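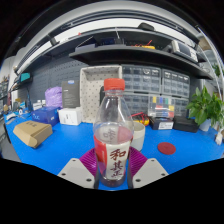
Botella de plástico transparente con tapón de rosca y etiqueta envolvente.

Tiempo de lectura: 2 minutos

Etiqueta envolvente Sustetti 472 para botellas

La Sustetti 472 es una etiqueta en bobina destinada a envases cilíndricos de bebida. Se suministra impresa o en blanco y se aplica con cola en caliente en los extremos, de modo que el envase puede separarse de la etiqueta en la planta de reciclado.

Características generales

Material: polipropileno biorientado, acabado brillo o mate.
Espesor: 50 micras.
Altura de corte estándar: 90 mm. Otras alturas, bajo consulta.
Impresión: flexografía por el reverso, con blanco de fondo opcional.
Mandriles: cartón, dos diámetros disponibles.

La impresión por el reverso protege la tinta del roce durante el transporte. En envases transparentes se recomienda solicitar el blanco de fondo cuando el diseño incluya textos pequeños o caracteres no latinos, cuyo trazo pierde contraste al recibir luz desde atrás.

Compatibilidad

El producto es apto para las etiquetadoras rotativas Rebane y para la línea Nunura con alimentación continua. Para equipos de otros fabricantes, el departamento técnico facilitará una bobina de prueba previa solicitud por escrito. No se admite su uso en envases con hombro cónico dentro de la zona de etiquetado.

Almacenamiento

Las bobinas deben conservarse en su embalaje original, en posición vertical y protegidas de la luz solar directa. Una vez abierto el embalaje, se aconseja aclimatar el material en la sala de producción antes de su montaje.

Pedidos

Los pedidos con impresión personalizada requieren la aprobación de una prueba de color firmada por el cliente. Las solicitudes recibidas a partir de mayo se tramitarán conforme a la nueva tarifa. Responsable de producto: Ilze Vaher, Sovar Envases.

Archivado en: Etiquetado y decoración de envases

Comentarios

mtorres_envasado
¿Se puede pedir la mate con blanco de fondo? En la ficha no queda claro.

Sovar Envases
Buenas tardes. Sí, ambos acabados lo admiten. Indíquelo en el formulario de pedido.

Julián P.
La usamos en una Rebane antigua y hubo que bajar un poco la tensión de la bobina. Desde entonces, sin problemas.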